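Ironing or folding napkins and dish towels, who still bothers?

mapleandthyme
Nov 28, 2018
I've been sorting out my linens before the holidays and I have more white cloths than I know what to do with. My mother ironed every single one and stacked them in a drawer that smelled like lavender. I just smooth mine with my hand on the kitchen table and fold them in thirds. Does anybody still iron?

Stevaldale_Sue
Oh, this takes me back! I iron the good napkins and nothing else. Everyday cloths get a good shake, then I fold them while I'm talking on the phone. A light wood table is lovely for it, by the way, you can spread everything out and there's nothing to snag on.

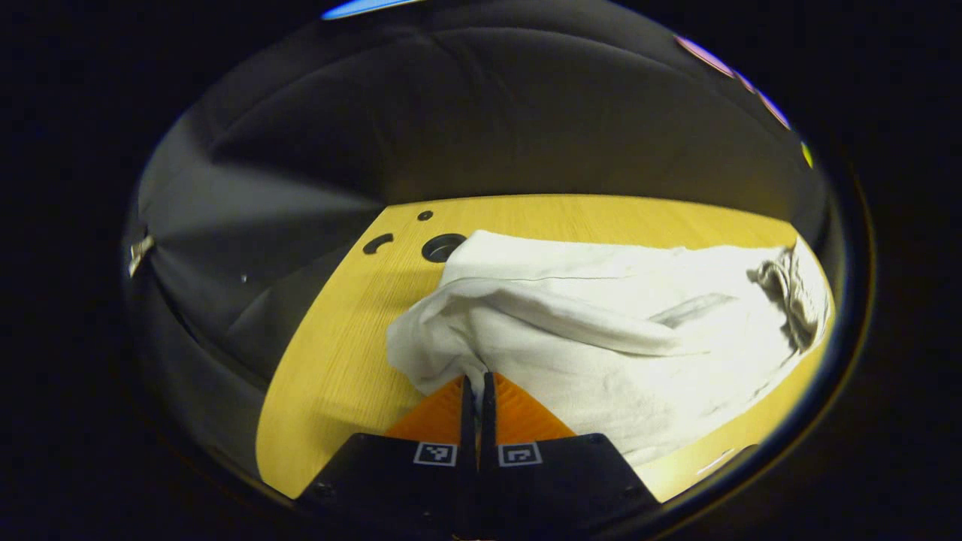

Before I fold, I always find a corner first and pull from there, and if I start in the middle of the heap I end up with a lump every time. Six napkins take me about as long as a cup of coffee, and I don't mind it one bit.

harju_house
I have to disagree with you, Sue (nicely!). Cotton that's been left bunched up keeps those creases no matter how you pull at it. A spritz of water and a warm iron, and you're done. I did more than 60 for my niece's wedding in January and was glad of every minute at the board.

Stevaldale_Sue
Sixty! Well, you're a better woman than I am. Mine are only going under the bread.

tanduswood
I roll mine. My husband thinks it's silly, but they fit the drawer better that way.

mapleandthyme
Rolling! I'm going to try that tonight with the big ones, and I might get the iron out for the company napkins after all. Thank you, everybody.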